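Ticket 175: Knit tops will not stay folded in drawer inserts
Product: Clakgate drawer insert, wide
Status: Resolved, left open for comments
Category: Folding and storage

Reported problem
The wide insert holds T-shirts fine but knit tops and sweatshirts come undone in it. I fold them, stand them on edge, and by Friday the front row has slumped and the sleeves are out. Drawer is a Wustow, inside depth 18 cm. I fold in half, then half again, then stand the piece up. Happens with every heavy top. The thin ones are not affected.

Reply from support
Please check two things. First, which way the fold faces in the drawer. It should face up, with the loose edges down. Second, the height of the folded piece. For your drawer it should be lower than the rim so the drawer does not drag on it when it closes. Also tell us what surface you fold on. Soft tops shift on a slick table and the layers end up uneven.

Update from customer
Fold was facing down on most of them. Turned them all. Better, but the fuzzy ones still open at one corner. I was folding on the bare table. Switched to a cloth laid flat and the layers stay put while I smooth them.
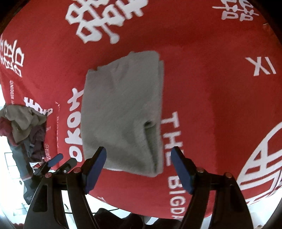

The corner is where I lose it. If the lower layers are not pulled even before the last fold, a gap is left near the edge, and once the piece is standing the gap gets wider each time the drawer moves. Pressing down on the finished bundle does not close it. I have to open the last fold and start again from there.

Reply from support
Agreed, redo the last fold only. Steps that work for us on heavy knits:
Lay the top face down, sleeves straight back, hood or collar flat.
Fold the sides in so the width matches the insert slot.
Run a flat hand from the collar to the hem.
Fold the hem up in thirds, not halves. Halves leave it too tall for an 18 cm drawer.
Check both lower corners before it goes in.

Update from customer
Thirds fixed the height. Did the whole drawer again, which took nearly 40 minutes. The row stands up now. One cardigan with buttons still leans, so I moved it to the shelf.

Closing note
Cardigans with buttons are covered in ticket 71. The Prutetti divider also fits the Wustow drawer if a tighter slot is wanted. Customer confirmed after a week that the row has held. No replacement part sent.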